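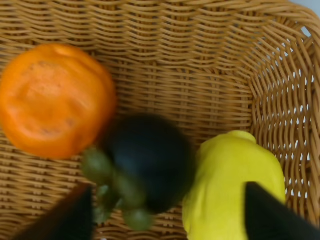 Kitchen and pantry walk-through, Zisetti rental, Busosville
Checked by me, December 31, 2025. Last full check was in July.

OK, same order as always, starting at the back door and going around to the left. Ximeng Mao, you asked for comments this time and not just ticks, so you're getting comments!

Smoke alarm, hallway: PASS. Loud enough to make me drop my pen. New battery in.

Smoke alarm, pantry end: PASS, but it's yellowing and I couldn't find a date on the back. I'd swap it anyway (they're cheap and I'm tired of wondering).

Fire extinguisher: PASS. Needle in the green, pin in place. The bracket has one loose screw, which I tightened with a butter knife, so please send me over with a real screwdriver.

Stove, gas shutoff: PASS. Turns freely. Peiyu Deng had hung dish towels on the valve handle again – moved them to the hook.

Stove, burners: 2 slow to light, front left and back left. I cleaned the caps and the front one got better. The back one still clicks forever. FOLLOW UP.

Range hood filter: FAIL. Greasy enough to stick to my glove. Soaking in the sink as I write this.

Outlets by the sink: PASS, both trip and reset with the test button. The Hiletti space heater is plugged into a power strip behind the door though, and it needs to go straight into the wall. I unplugged it and left a note. FAIL until somebody fixes the habit.

Fridge: 41 on the thermometer, which is right at the limit. Turned it down a notch, will look again tomorrow.

Dry shelves: PASS. No droppings, no moths. Jia's big rice bin has a cracked lid, so tape for now and a new lid soon please.

Fresh produce: stored off the floor, nothing sharing a shelf with cleaners. PASS.

Step stool: FAIL. It says 300 lb on the label but one rubber foot is gone and it slides. I put it in the garage so we don't have to argue about it.

Back steps: 6 treads, all solid. Handrail wobbles at the bottom – same as July, and I'm writing it in bigger letters this year.

Still to do: dryer vent, once I find the long brush.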